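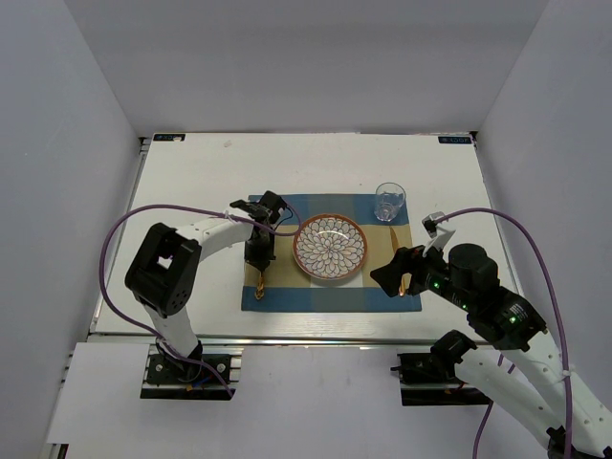
Drestine Twin-Arm Bench, and the revised cable kit

The Drestine bench is our two-arm station for tabletop work: laying places, sorting cutlery, folding, stacking and anything else that needs two grippers working close together. We love this machine, and we'd like you to know what went wrong with it in August before you read anything else on this page.

What happened

A bench at the Manninen test kitchen dropped its wrist camera signal while the arm was setting down a fork. The arm didn't stop. It carried on with the last picture it had, closed on the rim of a plate and pushed it into a glass. The glass broke. No one was hurt (the operator had both hands on the keyboard), but the arm should have held still the moment the signal went, and it didn't.

What we found

Krishnamoorthy Salian took the wrist apart and found two faults. The camera cable had been tied too tightly at the forearm, so every full turn of the wrist tugged on the plug. After enough turns the plug worked itself partway out. The second fault was ours in software: the lost-signal check ran only between moves, never during one.

Rodrigo Urquijo then ran 121 place settings on a bench with the old cable routing and got the plug to slip 6 times. With the new routing he ran the same set and it held every time. Great news, and a very long week for the crockery!

What has changed

The revised kit has a longer cable with a free loop at the wrist, a locking plug, and a tie position marked on the forearm link. Software 46 checks the camera signal all the way through a move and stops both arms if it drops. Restarting takes a button press at the bench; it can't be done remotely.

If you already own one

Install software 46 first. Until the new cable is on, keep wrist speed at 70 percent or lower and use plastic tumblers. Look at the plug before each session, and if you can see any gap at the collar, power down both arms before you touch it.

The kit is free for every bench sold, including those that came through Clunness. Write to Lise Charbonneau in service with your bench number and she'll send one for each arm.

Page updated 9 October 2020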